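From: Rocío Gallardo
To: teleop list
Date: June 13, 2021
Subject: Re: CPU seating, who wants more demos?

Eetu Tikkanen wrote:
> We have 383 demonstrations of the processor task now. Do you
> really need more, or do you just enjoy the joystick?

Nobody who has held that joystick for an afternoon would ask, Eetu. My thumb has filed a complaint.

I do want more, but different ones. Joaquín and I replayed 39 of ours last night and we all drive the same way: hurry over to the board, then dither above the socket like someone parallel parking in front of a café. The policy has learned the dithering beautifully.

Wrist camera, both ends of the job:

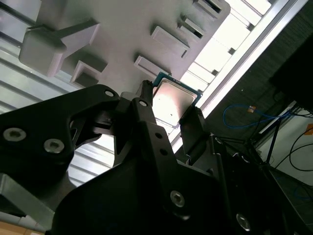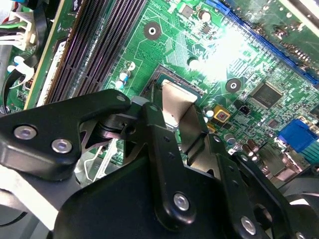 So for the next batch, please pick one approach angle and commit to it. If you lose your nerve, stop and throw the episode out. Don't hover while you think, it gets recorded as technique.

Tadeo, your runs are still the smoothest, so you get the first slot, congratulations or condolences. Chanida has the episode naming rules. They have changed again.

And whoever set the grip force to 2 on the Bindier profile, please set it back.

Rocío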